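Week 6: Daylight in Rooms (handout to go with the lecture)

Okay, so these are my notes, tidied up a bit from what I scribble before class. If you missed the lecture they should get you most of the way, but please still borrow somebody's sketches of the sun angles, because I drew those on the board and I'm not going to try to do them in text.

We left off last week with artificial light and the awful ceiling panels in the Hudec reading room (I still get emails about those, thank you all). Today is the free stuff that comes in from outside.

Where the light comes from

Two sources, and you need to keep them apart in your head. There's direct sun, which is strong, moves all day and throws hard shadows. And there's skylight, the soft light from the whole dome of the sky, which is what painters want and what you want for reading. An overcast day is all skylight. Students always assume gray days are useless for daylighting, and then I make them sit by a window in October with the lamps off and they read quite happily!

The number we use for skylight is the daylight factor. Take the light level at a spot indoors, divide it by the light level outside under an open overcast sky at the same moment, multiply by 100. So if your desk gets 151 lux and it's 7,550 outside, you've got a daylight factor of 2 percent. That's decent for a desk. Under 1 percent people reach for the switch. Please do both readings together, or as close as you can manage, because clouds shift and your ratio goes to pieces.

How deep it goes

Rule of thumb: useful daylight reaches about twice the height of the window head above the floor. Not the sill, the HEAD. Last year half the class measured from the sill and got very gloomy rooms. A tall narrow window beats a low wide one for depth, even with the same glass area. This is why old schoolrooms have those windows that go nearly up to the ceiling, and why the Pludemham mill is so pleasant to walk around in, even on the side away from the sun.
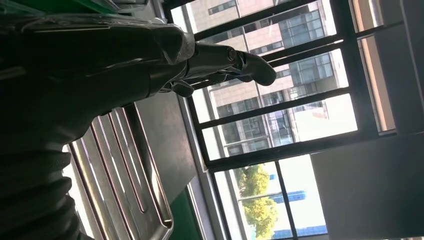
Fig. 6.2. Daylight picking out metal edges near a window.

Side light is also what lets you see shape. Light coming in from one side gives you a bright edge, then a gradual slide into dark, and your eye reads that as roundness. Light from straight overhead flattens faces and puts shadows under the eyes. Try it on a friend, or on a potato. I brought potatoes to class and I'm told it helped.

Shiny things behave differently from dull ones, too. A matte surface spreads the light around, so it looks much the same from wherever you stand. A glossy one bounces it off at the angle it came in, so you get a streak that slides along as you move your head. If you've got a glossy desk facing a window, that streak is your glare problem, and swapping the desktop for a matte one is far cheaper than new blinds.

Surfaces in the room

Paint matters more than people think. A fresh white ceiling sends back close to 90 percent of what hits it. A dark carpet might manage 20, and often less. Light bounces ceiling, wall, floor, ceiling again, and every dark surface takes its cut. For the back of a deep room, repaint the ceiling and the rear wall first, then start worrying about the windows.

For next time

Pick a room you use a lot. Take five readings in a line from the window to the back wall, lamps off, overcast sky if you can get it. The Sesteck meters are in the cabinet by my office, and there's a sign-out sheet. The older Fideso one reads a little low but it's fine for ratios as long as you use it for the outdoor reading as well. Plot the five points, mark the window head height on your section, and bring it on paper. Yes, paper. We're going to pin them all up.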